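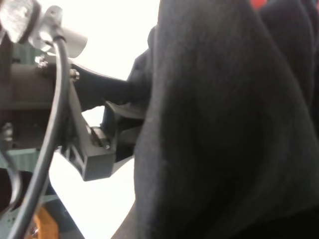
Can I wash dark clothes with everything else?
Once they've stopped bleeding dye, yes. Until then, keep them apart. Black cloth like this, with pale highlights along its folds, looks grey in half the lights in your house anyway, so don't judge fading under the kitchen bulb. Take it to a window.

Does the Plasby dye work on polyester?
It does not, despite 276 emails asking us to reconsider. Cotton, linen and viscose only.

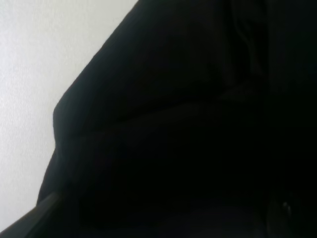
Delivery and returns

How long does it take?
Two working days, or longer to Skoltau, where the ferry keeps its own hours. In February it keeps hardly any.

Can I return an opened tin?
No. We've seen what comes back.

How much will one tin dye?
One tin does 700 grams of dry fabric. Weigh it first, please.
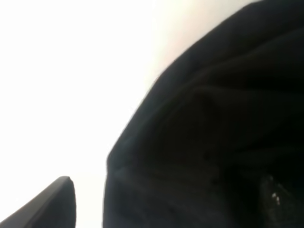
One customer wrote to say that she had guessed the weight, used half a tin and now owns a mauve coat, which her sister keeps borrowing.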